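Home | Projects | Gallery | Parts Index | Contact

Sloped-Wall Bins: Gallery and Notes

Märta Lindqvist keeps the bin records for the Mosquera shop, and this page collects her notes on the open metal bins used for small loose hardware. The entries cover shape, paint wear, cleaning and labeling. The older entries for stackable totes and wire baskets have moved to the Parts Index.

All bins on this page are open-topped. Lidded containers are listed under the Talov storage pages and follow a different cleaning schedule.

General form

A sloped-wall bin has a flat floor that is smaller than its opening. Parts that land on a wall tend to slide down to the floor, where they are easier to reach. The slope costs some volume. For brackets, housings and other small castings the loss is acceptable – the bins are almost never filled past the lower third.

Light gray is the standard color. It was chosen over white after the first set from Dresomard, which showed every mark within a month and made steel parts hard to pick out under the overhead lights. Gray is a compromise. Bright metal still washes out against a pale wall when the light comes from directly above.

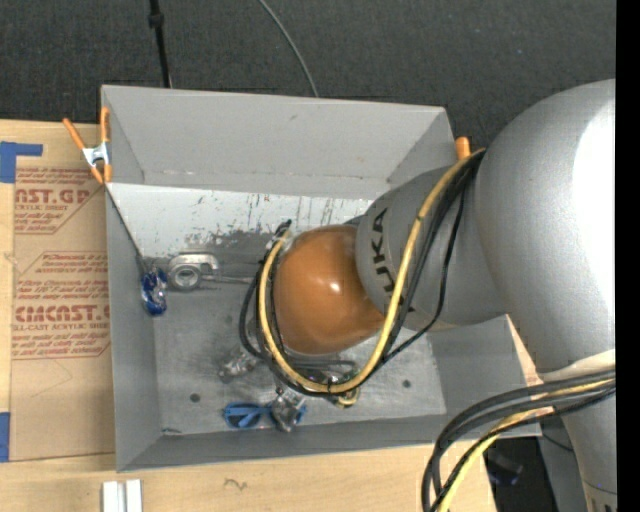
Wear starts at the floor. Parts with machined edges leave dark streaks, and the streaks run together until the whole floor has a scuffed look. The second place to check is the strip of wall just above the floor, where residue collects and sticks to the paint. The upper walls stay fairly clean by comparison and can be wiped every second cycle.

Dark marks on the paint fall into two groups. Transfer marks are metal rubbed off the parts and come up with a nylon pad and mild detergent. Scratches are permanent. A bin is repainted when bare metal is visible in the floor, and at no other time. Marks alone are not grounds for pulling a bin from use.

Corners

Small parts end up in the back corners. A single bracket or bearing housing can sit against the foot of a wall through several rounds of emptying, particularly if the bin is emptied by hand from the front. Check the corners before signing the bin off as clear.

Scrap film and bag pieces also collect there. Any packing material found in a bin is removed before the bin is refilled – film under a layer of parts holds oil against the paint and lifts it.

Tables

Bins at the picking stations stand on light wooden tables. The wood is softer than the bin edges, so bins are lifted and set down. Sliding a loaded bin leaves a groove that later tilts whatever is placed over it. Shims are kept in the drawer marked 437, along with the small level.

Cleaning schedule

Floor and lower walls: every 30 working hours.
Upper walls: every second cleaning.
Outside faces: when relabeling.
Full inspection of welds and rim: November, together with the shelving.

Use warm water first. The solvent in the Zolley cabinet is for adhesive only. It dulls the gray finish, and two bins from the original set now have a visibly flatter sheen on one wall as a result.

Labeling

Labels go on the outside, below the rim, on the face toward the aisle. Inside labels were tried and given up. They picked up the same residue as the walls and could not be read after the second cleaning. Bin numbers are written in paint marker on the underside as a backup.

Pending

Lindqvist is comparing a darker gray for the floors only, with the walls left as they are. Results will be added to the Parts Index when the test bins have been through a full set of cleanings.

Previous | Next | Back to Gallery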